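**Nomgate's 900 "empty" homes include a pumping station**

The Nomgate housing register was published in December, and it found 300 more vacant homes than anyone in the letting trade had believed possible. It has since lost 100 of them.

The register, put together by property data firm Staron, counted a home as empty if it had no broadband contract. By that measure Nomgate had 900 vacant dwellings, a figure that travelled well and was soon being quoted by people who had never been north of the ring road.

Laurinda Brandão, who lets flats on the east side, was surprised to find two of her tenants on the list. "They were both in when I rang," she said. "One of them was rather put out."

Among the addresses now struck off are a row of almshouses, a convent and a pumping station, which has stood without residents since it was built and plans to go on doing so.

Staron stands by its method, though it now prefers the term "digitally quiet". Reynaldo Espiritu, its head of research, said the register had always been meant to start a conversation. It has certainly done that – most of it with Staron's switchboard.

Angelica Soriano of letting agents Soriano would like the next count to involve knocking on doors. She accepts that some homes do stand empty, several of them on her own books, and puts this down to the asking rents. The owners put it down to Angelica Soriano.

A revised register is due in spring. Landlords who think they have been listed by mistake can write in, enclosing proof that somebody lives there.

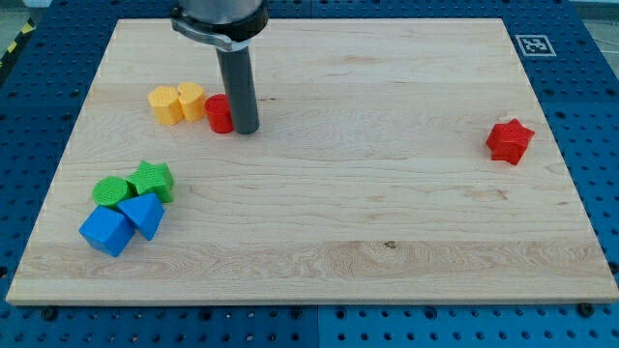

## Also in property

Itavico has withdrawn its plan for flats above the old bus depot, after learning that the depot still has buses in it.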